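**Lotley Public Library opens its Lending Room this month, with 400 things to borrow that aren't books**

LOTLEY, October 2023 – Need a tile cutter for one afternoon? A cake pan shaped like a dinosaur? A tent big enough for the cousins? Starting this month, anyone with a Lotley library card can borrow all of those and plenty more from the new Lending Room on the ground floor of the Gistham Street branch.

The collection opens with 400 items, and 241 of them were given by people who live in town. The rest were bought with a grant from Ruiz-Ortega, the Lotley hardware supplier, which also checked every power tool before it went on the shelf.

"We asked for donations in February and figured we'd get a few drills," said Boonsong Srisuk, branch manager. "Then the sewing machines started coming in, and the telescopes, and a full set of handbells! I've worked in libraries a long time and I have never had so much fun unpacking boxes."

Borrowing works the same way it does for books. Items go out for two weeks, and each card can have three out at once. There is no charge, and there are no late fees. Larger things like the canopy tents and the carpet cleaner can be reserved online through Lomik, the library's catalog, or by calling the front desk.

The room will also host repair nights, where neighbors who are handy with a soldering iron or a needle help other people fix what they bring from home. The first is already full (there is a waiting list), and more dates will be posted in Lomik as they are set. Kids are welcome with an adult. 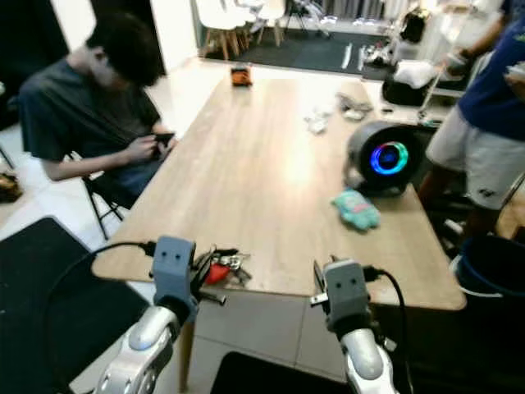
*Keys on a long wooden table.*

The library is still looking for a few things people keep asking for: a pressure canner, snowshoes in children's sizes, a label maker and a working slide projector. Donations should be clean and in good shape and can be dropped off at the front desk whenever the branch is open. Staff will give you a receipt.

"Come in even if you don't need anything," said Srisuk. "Half the people who stop by to look go home with a ukulele."

**Press contact:** Boonsong Srisuk, Branch Manager, Lotley Public Library, Gistham Street branch. Interviews and visits to the Lending Room can be set up through the front desk.

###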